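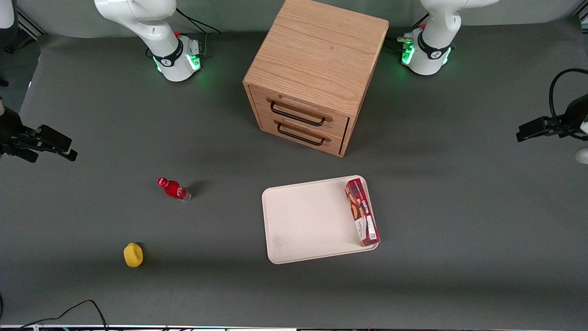
Week 6: Drawers, Trays and the Cleared Desk

Small storage works best when each piece has one job. A drawer holds what you use now and then, and a tray holds what you are using today. The two stacked drawers in the light oak cabinet, each with a dark bar handle, are a typical case of the first kind, and the cream tray in front of the cabinet is a typical case of the second. The tray has a low raised rim, so you can see into it and reach into it from any side. With the drawers closed you have to remember what you put in them, or label them.

Terms for this week

Open storage: trays, shelves, hooks. Quick to use, quick to fill with the wrong things.
Closed storage: drawers, boxes with lids, cupboards. Slower to use and easier to ignore.
Landing spot: the place where an object goes when you put it down without thinking. Every desk has one whether it was planned or not.

Sorting a small desk

1. Take everything off the surface and out of the drawers.
2. Put aside what belongs in another room.
3. Sort the rest by how often you use it. Daily items go in the tray.
4. Weekly items go in the upper drawer. Put the heavier ones at the back.
5. Spare items go in the lower drawer. If they do not fit, keep fewer spares.
6. Wipe the surface before anything goes back.

A tray should be no more than half full at the end of the day. If it is always full, look at what has stayed in it all week and move that to a drawer. Do not buy a second tray yet.

Handles

A bar handle can be pulled with one or two fingers and is easy to find without looking. Knobs take less room but are harder on sore hands. Check that a cabinet stays put when you pull the upper drawer. A light cabinet may need a nonslip mat.

Reading

Bosman, Household Storage, chapter 2 and the table on page 66. The Timmermans reader is optional.

Homework

Keep a list for 8 days of everything that lands on your desk and where it ended up. Bring the list to class. Questions about the homework go to Rokeya Weerakoon.

Course notes, revised August 2018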